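Search this site Enter keyword Go

Home | Newsroom | Reports | Events | Contact

Print this page | E-mail this release

PLILTEN RELEASES OCTOBER RESULTS ON ROBOT HANDLING OF HOUSEHOLD AND SHOP-FLOOR CHORES

Stacking and placing tasks advance; mixed work remains out of reach

PLALLORDALE – Plilten, a test group that measures how well general-purpose robots handle everyday manual work, today released the October results of its Feloden chore series. The series covers 39 tasks taken from homes, stockrooms, and small workshops. Each task is scored on whether the job is finished without human help, how long it takes, and whether anything on the work surface is moved that should have been left alone.

Of the 39 tasks, seven met the Feloden threshold for unattended work. All seven involve rigid objects with flat faces. Four more met the threshold only when an operator was allowed to reset the work surface between attempts. The other tasks, among them folding, wiping, opening soft packaging, and sorting small loose parts, did not meet it under either condition.

The brick task is one of the simpler items in the series. The robot is asked to lay bricks end to end and then set one on top, across a joint, as in the first two courses of a wall. Packaged goods are left on the table so that the controller has to tell the work objects from everything else. 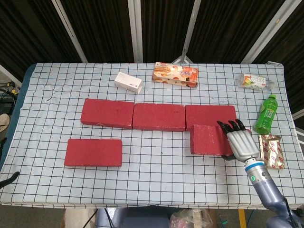
A robotic hand at one of the red blocks in the Feloden brick task.

Scoring for the brick task is based on the final position of each piece. A brick in the row must be in line with its neighbor within a set tolerance. The upper brick must cover the joint between two lower bricks and stay in place after the hand is withdrawn. Grip force and approach angle are logged but do not enter the score.

"A brick is an easy object in many respects," said Trevor Mellor, who directs the Feloden series. "It does not bend, it does not spill, and its center of mass is where you expect it. The difficult part is release. A small twist of the fingers when they open is enough to shift a piece that was placed correctly a second earlier."

Release errors were the largest single cause of lost points in all placing tasks. Grasp failures, which led the list in the previous round, moved to second. Plilten attributes the change to better finger control in the current software and cautions that the improvement was measured on a narrow range of shapes. No comparable gain was recorded for bags, cloth, or thin sheet material.

Speed remains well below that of a person. A run is stopped at 115 seconds if the task is incomplete, and most of the runs that failed on time had placed every object but the last. Plilten does not award partial credit for such runs. The reasoning given in the test manual is that a shelf left one item short, or a wall left one brick short, still requires a worker to come and finish it.

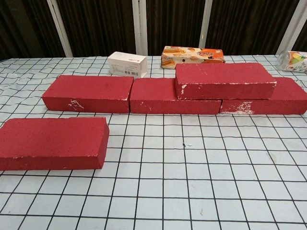
Ashley Holroyd questioned whether that rule tells buyers what they need to know, saying that a small shop might accept a slow machine which does most of a job overnight and leaves the rest for the morning shift. Holroyd added that a single pass mark "hides the difference between a robot that is nearly there and one that has not started."

Plilten will address the point in the next round by publishing the completion state of each timed-out run alongside the pass rate. The pass mark itself will not change.

The full results also include a section on recovery. In this part of the series, an object is displaced during the run and the robot must notice the change and correct it. None of the shop-floor tasks met the threshold with a displacement added. Among household tasks, the only one to do so was returning a tipped box to its upright position.

Based on these findings, Plilten advises that machines of this class can be considered for repeated placing of rigid goods in a fixed work area with a worker nearby. It does not recommend unattended use in kitchens, laundry rooms, or mixed workstations at this time.

The Feloden test manual, task list, and score sheets are available on request from the Plilten office at the Visser Building, Plallordale. Teams that wish to enter equipment in the next round should ask for the entry form and the table layout drawings. Requests for raw run logs are handled separately and require a signed data agreement.

Print this page | E-mail this release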